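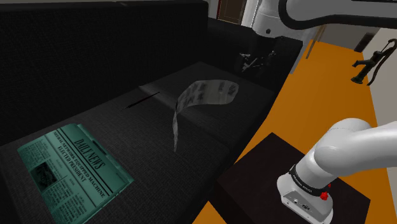

4. Sofa clearing task

This section covers set-up and scoring for the sofa clearing task in Standulum. It assumes you have finished section 3 and that the arm responds to jog commands. Everything here runs in simulation. Nothing in it has been checked on a physical arm, and a good score should not be read as proof that a machine can tidy a living room.

4.1 Loading the room

1. Open the task list and select Living room, then Sofa, then Clear seat.
2. Leave the arm on its pedestal in front of the sofa. Do not move the pedestal to shorten the reach. Runs with a moved base are scored separately.
3. Check that the loose items are on the seat. The standard layout has a newspaper, a pencil or pen and a curved thin sheet.
4. Set the time limit to 15 minutes and the number of attempts to 100.
5. Save the layout under a new name before changing anything else.

Note: The black upholstery is part of the test. If you change its colour, record that in the run notes. A black gripper over a black sofa is hard to pick out, and results from a lighter sofa can't be compared with these.

4.2 Picking up thin items

1. Bring the wrist over the item with the fingers pointing straight down.
2. Open the fingers fully and lower them slowly. Stop as soon as contact is reported.
3. Close at the low force setting.
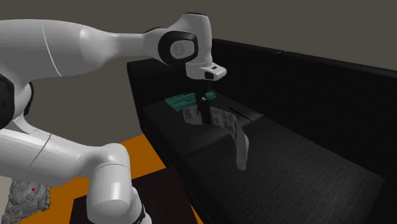 4. Hold position for 27 frames before lifting, then raise the wrist straight up. Sideways travel is off until the item clears the seat.
5. If the grip is lost, open the fingers, return to the start height and count the attempt as a miss. Do not regrasp within the same attempt.

Caution: Do not raise the grip force to cure slipping. Bent sheets fold under load and the contact solver may stop with error 267. If this happens, reload the saved layout. Do not resume.

Flat items are harder. A newspaper lying on a cushion offers very little edge to grip, and the default controller usually pushes it along the seat. Geetha Kulkarni's notes on the Galtik controller suggest starting from the folded side.

4.3 Using the wrist view

1. Switch to the wrist view and confirm that both fingers are visible.
2. Find the seam between the cushions. Use it to judge rotation when the weave gives you nothing else to go by.
3. Line up the item between the fingers before you lower them. If one finger covers part of it, back off and rotate the wrist.

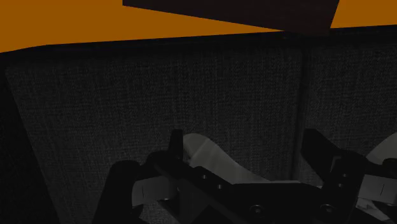
4.4 Scoring

1. Count an item as cleared only when it is off the sofa and released inside the drop zone.
2. Enter drops, misses and solver stops in their own columns.
3. Report every attempt, including those you stopped by hand.

Note: A person clears this seat in a few seconds without planning it. Enter the human time beside the machine time in the report. The Avex template has a field for it; the older Nadar template does not, so use the comments box.

Changes to this section go to Yao-tsung Tsao. Last revised Jul 31, 2026. The drop zone settings will move to section 5 in the August release.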